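Bench notes, two-arm table, Monday

Started 9:15. Goal for the day was the pencil pouch: left arm holds one end, right arm works the zipper, then picks the pen up off the table. Still on the Callavel control script from last month with my edits on top. Teoh boards in both arms, no firmware changes.

Before powering up I went over the bolts on both bases. Left base had one loose again. Same corner as in December. Put threadlocker on it this time and left it while I had coffee.

Homed both arms, then ran the hold step alone. Left gripper on the end of the pouch, right arm parked open on the other side.
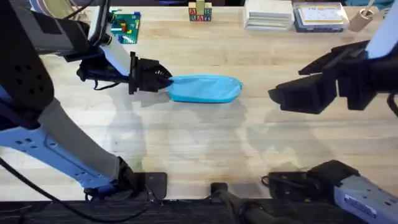 Grip force, left

The default closing value is too much for cloth. Servo load read 999, the top of what the script will report, so the real figure could be anything above that. Cut the closing target back in small steps until the load came down and stayed down, then wrote the value into the config with a comment and the old one beside it.

Side effect: with less squeeze, where the fingers land matters more. Too near the tip and the cloth creeps when the other arm pulls. Moved the grasp point in toward the middle of the pouch by a finger width. Will go further if it still creeps.

Also swapped the timeout on the hold step from 1175 ms to 4000 ms. The short one was left over from the block stacking job and was releasing the pouch before the right arm had finished its approach. Lost half the morning to that a few weeks ago on a different task, so I should have looked there first.

Pen

The pen is a harder object than the pouch. It's short and slim, and it rolls if a finger touches it on the way down. The printed fingers are the wedge shape from the Fadau files, printed in black, layer lines left on the inner faces for a bit of grip. I tried sanding a pair smooth in the spring and they were worse, so these stay rough.

Wrist camera view during the approach is useful as long as the fingers are fully open. Once they start closing they cover too much of the table and the tracker drops the pen.

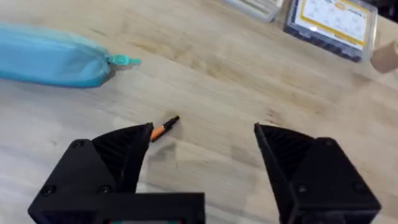

Changed the order so the script takes its last pen position before the fingers move, then closes blind. Angle comes from the same reading. The pen can lie any way it likes, but the wrist has a limit on one side and the script doesn't know to go the other way around. Added a check that flips the target by a half turn when it would pass the limit. Tested with the motors off, numbers look right.

Wants a proper test with the pen at a lot of different angles. Plan is 30 placements, written down on the clipboard sheet, same lighting for all of them.

Both together

After lunch ran the hold and the right arm approach in one go at low speed. I stood by the switch for the first few. The overhead view is what I use for checking clearance between the two grippers – the wrist cameras are no help for that.
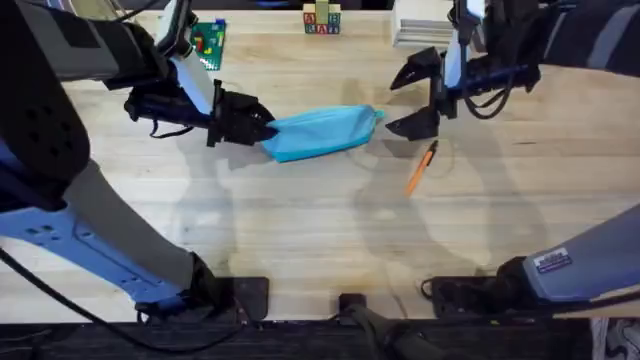

Clearance setting is now in the shared config, so anyone running an older script should pull first. If you need the old value it's in the log under Gustex, same name as the folder on the shop machine.

Cables want tidying at the front of the table. The loops at the right wrist need another clip too. Printing two more tonight, black, same file as before.

Left to do:
zipper pull, approach from the side
pen placements
spare set of wedge fingers
second coat of threadlocker on left base if it moves again

Powered down 5:40, both arms in rest position, pouch and pen back in the drawer.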